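Right, the kit budget for next year is finally signed off and I have thoughts. Long thread about buying hand-held grippers, boxes, pads and all the dull stuff in between. Grab a tea.

Background for new people: we're a tiny group at Teltitz. We teach robots small sorting jobs by doing the jobs ourselves with grippers in our hands, then training on the recordings. So our shopping list looks odd. Arms come last, grippers come first, and plastic boxes get their own line in the spreadsheet.

I started the plan back in December with one question. What does a working station need before anybody can sit down and do a useful hour on it? Two grippers, a plain work surface, something to sort into, something to sort. Everything else I moved to a second sheet called "later" and tried very hard not to open it.

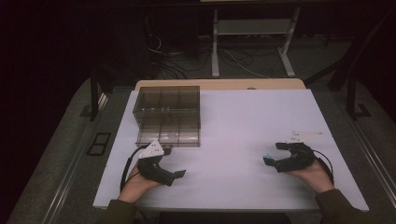
Two grippers, one white board, one tinted box. The whole shopping list, more or less.

The board is my favourite buy of the lot. I'd priced up a proper lab bench and it was eating a silly share of the money, and then somebody pointed out that a white board laid over an ordinary table gives you the same clean surface. It wipes down, it lifts off, and if it gets ruined you get another. I'm very happy about this board!

Grippers. We looked at two sets, one from Sornier and one from Tjoa. Sornier's were lovely in the hand but every spare part was a special order. Tjoa's were a bit chunkier and they'd sell us fingers, pads and cables separately, with prices on a list we could see before asking. That settled it for me. I can't plan a year around "please contact us for a quote".

Which brings me to the thing I'd tell anyone doing this for the first time: make a line for wear. Last year we had none, and every replacement came out of travel. This year spare fingers and pads have their own pot and I've put 209 pounds in it to start with. It's a guess, a decent one I think, and we'll know by spring.

Boxes next. You want cheap ones, and you want plenty of the same one. Ours are see-through with dividers, and I ordered 41 in one go so that we never have to match a discontinued size again (we've been there, it was a miserable month). Clear plastic is hard for cameras, so we want lots of practice with it. Clear things inside clear boxes, even better.

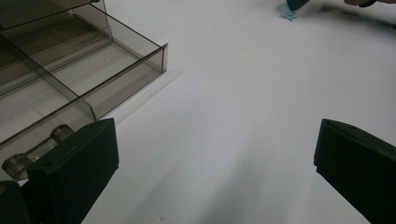
Drendus: We went the other way and bought only solid coloured bins in year one. Cheaper per bin, and everything trained faster, but then we had to buy the clear ones anyway when the real job turned up. I'd have saved money doing it your way round.

Thank you, that's really useful, and it makes me feel better about the invoice. If the real job has clear plastic in it, budget for clear plastic from the start. I'm pinching that for the written plan.

Small objects: I set aside 200 pounds for the year and I'm spending it slowly. It's so tempting to fill a basket on day one! But you don't know what you're short of until you've run a few sessions, so I've split it into four lots and I only get the next one when the last is written up.

Cables. Please budget for cables. Spare ones, longer ones than you think, plus ties and covers for where they cross the floor. I allowed for 10 spares and I already want more. They're the cheapest thing on the sheet and the one that can stop a whole afternoon.

Then there's the question of how long a set of fingers should last, and I've gone back and forth on this one. You can swap on a date or swap on condition. Dates are lovely for planning – you know exactly what you'll spend and when. Condition is kinder to the budget but somebody has to look, properly, and write it down.

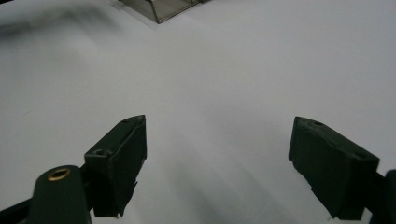

I've landed on condition, with a check at the start of each session and a note in the log, and a fixed order point so we never drop below one spare pair on the shelf. If the log shows we're swapping at much the same gap every time, we'll move to dates next year and I'll have real numbers to ask for money with.

Still undecided: a second station. I've got a version of the sheet with it in and a version without. With it, we could have two people working at once, but the wear pot doubles and so does the desk space, and desk space is the harder argument at Teltitz.

If you run two stations, I'd love to know whether you share spares between them or keep separate drawers. Replies open, spreadsheets very welcome.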